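Clearing the Table: Cups, Cans and Why Stuff Stays Out
Project report, Everyday Spaces module. Group: Quyên Quan, Ilango Kamath, Nusrat Usmani, Tariq Dogar
Supervisor: Manikandan Nair
Handed in 07/01/2021 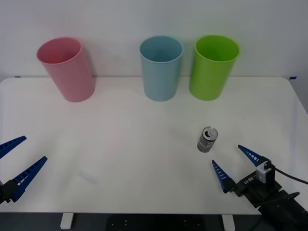 1. What we wanted to know

Why do cups and cans stay on a shared table after people are done with them. Everybody in our group lives or has lived in shared housing and everybody has the same fight. Somebody leaves a can, somebody else leaves a cup next to it, by evening the table is full. We wanted to look at the small version of this problem. One white table, a few plastic cups, a drink can. Where do things go, what gets put away first, what gets left.

Original title was "Table Habits in Student Housing" but Mr. Nair said too wide, and he was right. We cut the housing survey in January. What is left is the table part plus interviews in one building (Sirnwood, second floor kitchen).

2. Background, short

Not much reading on this that we could use. Most of what we found was about offices and dish sinks. Two things we kept from class:

Items with a clear home get put back more. A mug with a hook, a key with a bowl.
Trash and non-trash on the same surface slow people down. You have to decide twice.

The second one is where the can comes in. A cup is something you keep. A can is something you get rid of. Put them on the same table and people have to sort before they tidy. Our guess was that the can would go first as it's the easy decision. Guess was half right, see section 5.

3. Materials

Table: white top, smooth, matte, rounded corners. Plain white wall behind. We liked the white on white because the colors of the cups stand out and nobody gets distracted by a pattern or a poster.

Tape: blue, short strips on the back edge, one toward each end. Edge markers. The rule for the whole project was that anything past the tape is off the table and doesn't count.

Cups: plastic tumblers, no handles, tapered. Pink, light blue, green. Pastel for the pink and the blue, the green is a lot louder. Similar size, which matters for stacking (section 4).

Can: small aluminum drink can, silver-gray, opened.

Also used for some rounds but not all: a bin, a Plovstead shelf insert, a dish towel. The shelf insert was a mistake, more on that later.

4. Set-up

Start layout. Cups along the back of the table, open end up, blue and green close together and pink off to the left by itself. Can nearer the front, on the right side, in front of the green cup with a good bit of clear table around it.

Why spread out like that. Ilango's idea. When everything is in one clump people grab the clump. When one thing is off by itself you can see whether they bother going for it. So pink is the far one on purpose. Can is near the front on purpose too, closest thing to reach.

Each person got the same instruction, read from a card: "Please tidy this table how you would at home." Nothing else. If they asked where stuff goes we said wherever you think. Several people really did not like this answer.

We ran three versions.

Version A, nothing extra. Just the table and the floor bin next to it.
Version B, shelf insert put beside the table, bin as before.
Version C, no bin at all. You have to walk to the hallway.

Over 50 tidy rounds in total across the versions. Some people did more than one, which we know is a weakness. Nusrat kept the notes on paper, Tariq typed them up, there are probably a few typing mistakes in the appendix tables and we will fix those for the final folder.

What we wrote down for every round: first item touched, last item touched, whether cups were stacked, where the can ended up, any comment.

5. What happened

5.1 The can

In version A the can went first most of the time. Pick up, bin, done. People did it without stopping. A few shook it before throwing it out, checking for liquid. One person asked about recycling and then would not continue untill we told her which bin it was. Fair question. We should have labeled the bin and did for all rounds after.

In version C everything flipped. Without a bin close by the can became the last thing, and quite often it just stayed. People stacked the cups very neatly, moved them to a corner, and then lined the can up next to the stack. As if that was tidy! When we asked, they said things like "I'd take it when I leave." That is the exact sentence we hear at Sirnwood about every can in the kitchen.

So the easy decision is only easy if the bin is right there. This was our main finding and it's kind of obvious once you've seen it, but none of us had predicted it that strongly.

5.2 Stacking

Tapered cups want to be stacked. Nearly everyone did it. Blue and green first as they start out as neighbors, then the hand goes left for pink. Order of the stack was mostly just order of pick up. Only a few cared about the color order. One restacked to put the green on the inside because it was "too bright."

Cups that get stacked were then treated as finished. Hardly anybody moved a stack off the table. Stack = tidy, in people's heads. We think this is a real thing in kitchens too. A pile of bowls on the counter looks cleaner than loose bowls but it's the same bowls.

5.3 The far cup

Pink got left behind less than we expected. 5 rounds where it was never touched, all in version C. Comments from those: "thought that one was someone's," "looked like it was put there." Separate from the others reads as on purpose, or as belonging to somebody. Quyên thinks this is the most interesting part of the project and wants to do a follow up only on this.

5.4 The shelf insert

Version B did not really work. The Plovstead insert is low and people weren't sure if it was part of the test or just furniture. 4 people used it as intended. Everybody else ignored it or put their bag on it. If we did this again the shelf would be at hand height, with something already on it so it's clear what it is for.

6. Interviews, Sirnwood kitchen

Short ones, by the door, people carrying food. Asked two things. What do you leave on the table, and why.

Answers grouped by us:

Going to use it again (cups, water bottles)
Bin is full (cans, mostly, also pizza boxes)
Don't know whose it is
Was in a hurry

"Bin is full" came up way more than laziness. The bin in that kitchen is tiny. Somebody emptied the Verkon one from the laundry room and dragged it in during our interview week, and the cans on the table went down while it was there. We have no count for this, only what we saw, so treat it as a comment and not a result.

"Don't know whose it is" matches the pink cup thing in 5.3. Lone cup, nobody wants to move it.

7. Problems with the project

Same people in several rounds. They learn.
The instruction card says "at home" but it obviously isn't home. Behavior is politer.
The can was always in the same start spot. Should have swapped it with a cup sometimes. If the can is at the front and goes first, is that because it's trash or because it's close? We can't fully separate those. Version C helps since the spot is the same there and it went last, but still.
Cups were all plastic. Would anyone stack glass that fast, probably not.
We lost 2 pages of notes from version B. Those rounds are left out.

8. If you want to use any of this

Suggestions for a shared kitchen, from our notes and from arguing about it:

Bin within reach of the table, standing there you should not have to take a step.
Label it. Cans need a label more than paper does.
Give cups one place, even just a taped square on the counter. We tried a square with leftover blue tape at Sirnwood and people got it right away.
Anything alone on the table at night goes in the square too, so it's not a question of whose it is.
Don't buy an insert before you have watched what people do for a week.

The Sethi storage guide on our reading list recommends hooks for mugs. Tumblers have no handle so skip that part.

9. Who did what

Quyên: layout, version C, section 5
Ilango: start positions, card text, table and tape
Nusrat: notes, interviews
Tariq: typing, appendix, sections 7 and 8

Thanks to Mr. Nair for letting us keep the room past the booking, and to the second floor for answering questions with their hands full.

Appendix A (round by round table) and Appendix B (interview notes) are in the seperate file.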